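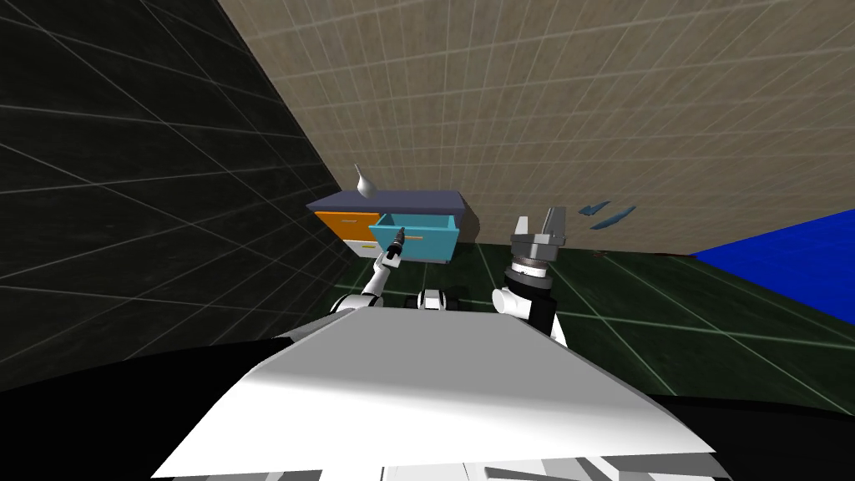 Left arm at the teal drawer, drawer partly open. Right arm parked.

Comparing two gripper controllers on the drawer cabinet task

This page covers how to run the same drawer task under the Fedon controller (position only) and the Mizuno controller (position with a force limit) and compare the results. It assumes the Bruvudow simulator is installed and the two-arm robot loads without errors.

Step 1. Load the cabinet

Open the drawer cabinet world and reset it. Leave the head camera at its default pose. The view is tilted, and both controllers must be tested with the same tilt. Check that the orange and teal drawer fronts can both be seen between the arms before going on. 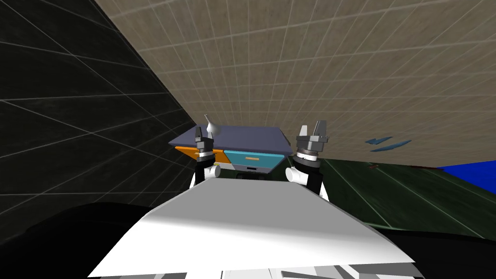
Both arms raised, left gripper in front of the cabinet, right gripper just past its right end.

Step 2. Set the arms

Only the left arm is tested. Send the right arm to its hold pose, fingers open and pointing up, clear of the cabinet. If it drifts during a run, discard the run.

Set the random seed to 2455 for both controllers. Set the control rate to 40 Hz. The Mizuno controller will accept a higher rate, but Fedon will not, and mixed rates make the logs useless for comparison.

Step 3. Approach the teal drawer

Move the left gripper to the drawer front in two stages: a coarse move to the pre-grasp point, then a slow straight move in. Stop at first contact and save the joint positions. Do not close the fingers yet. 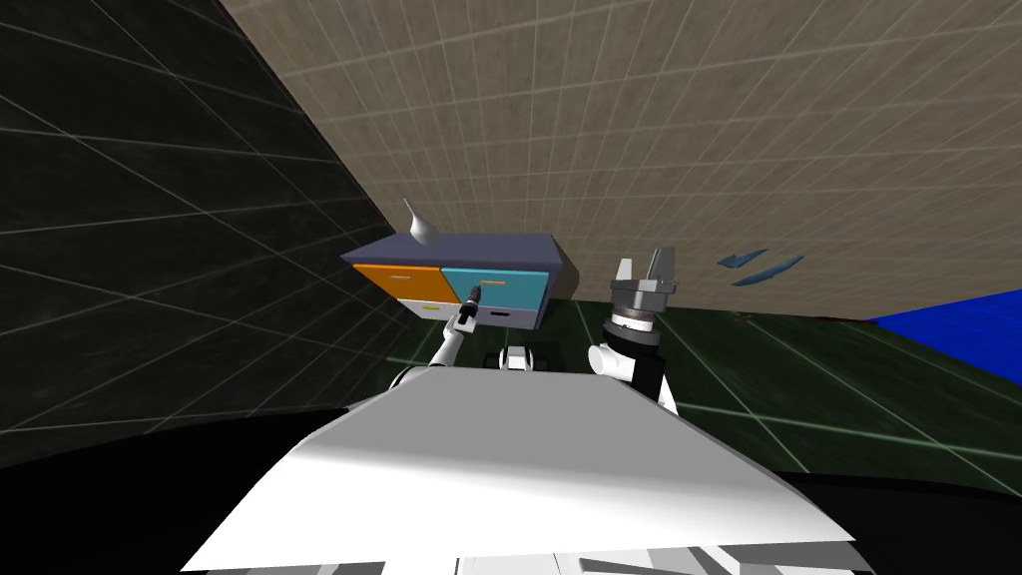 Cotinden Manipulation Group, Simulation Bench

Check the sideways offset at this point. The orange and teal fronts share a seam, and a gripper that comes in too far to the left can load both drawers at once. Under Fedon this shows up as a steady position error. Under Mizuno the force limit trips and the arm backs off. Correct the offset in the pre-grasp point and leave the gains alone.

Step 4. Pull and log

Close the fingers, pull along the drawer axis, and release. Log gripper force, drawer travel and time to release. Do three runs per controller, with a full reset between runs.

Step 5. Repeat on the orange drawer

Change the target name in the task file and run Steps 3 and 4 again. The handle is on the upper part of the front, so check the gripper height before the slow move.
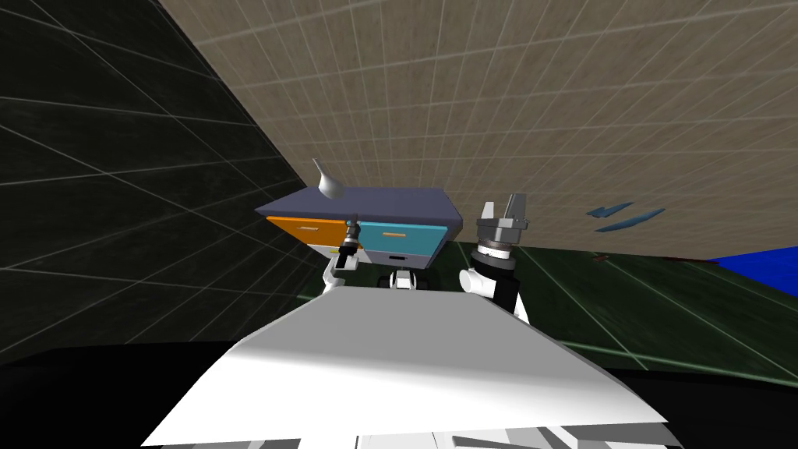
Left gripper close to the orange drawer front.

Reading the logs

Compare drawer travel first. If it differs between runs of the same controller, the reset was not complete. Then compare peak force. A high peak at the start of the pull usually means the fingers closed off center.

Send questions about the task file to Ermelinda Coelho. Include the log and the seed.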